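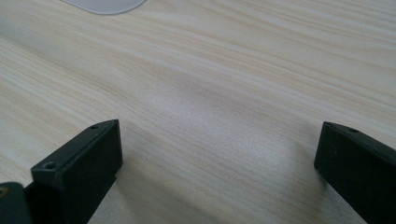

Every January I get the same happy feeling when the equipment budget opens up, and every January I watch people spend it on the arm. I love robot arms! I have spent most of my working life around them at Sovuseck, a small shop that builds assembly cells, and I still stop to watch a new one get bolted down. But if you gave me this year's money and one free choice, I would put the first dollar into the last few inches, the fingers and whatever they have to close on.

Fingers are cheap, and I find that thrilling. A pair of plain black blocks with a couple of mounting holes can be swapped over a coffee break. Our quote from Huvia came in at $162 a pair, and we ordered 18 pairs without calling a single meeting. Try doing that with an arm.

Budget for the table, too

Most plans I review have no line for the work surface. There's a figure for the robot, one for the software, a hopeful one for training, and then the whole thing gets set on whatever bench was free. Jussara Furtado, our buyer, now adds a line called "under and around" to every request, and I think it's the smartest thing in our whole spreadsheet. It covers the tabletop, the lamps and the fixtures. Last year that came to $2,330 for the Rocha cell, and I'd happily defend every bit of it.

Pale wood grain under soft light, with a frosty whitish part on top, is a lovely everyday test of whether your lighting money was well spent. Black fingers stand out against it beautifully. A milky rim is much harder to pick out, and I would rather learn that from a cheap bench than from a finished line.

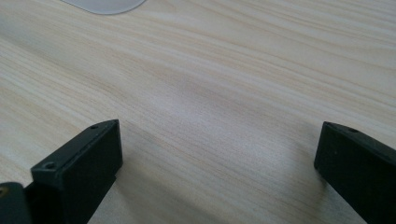 Leave room to change your mind

My other big plea is to hold some money back until March. By then the people running the cell have opinions, and those opinions are worth more than anything in the catalog. They want longer fingers, or softer pads, or the tray moved closer. With the Kindinetti project we kept $335 in reserve for that kind of thing — a tiny sum, I know — and it paid for two rounds of printed fingertips that the operators drew up themselves. I've rarely seen a team so pleased with a purchase.

So go ahead and price the arm, and enjoy the brochures (I certainly do). Then send the request back with the small lines filled in before you ask anyone to sign it. Ours went in on Jan 31, 2025, with the fingers listed on page one.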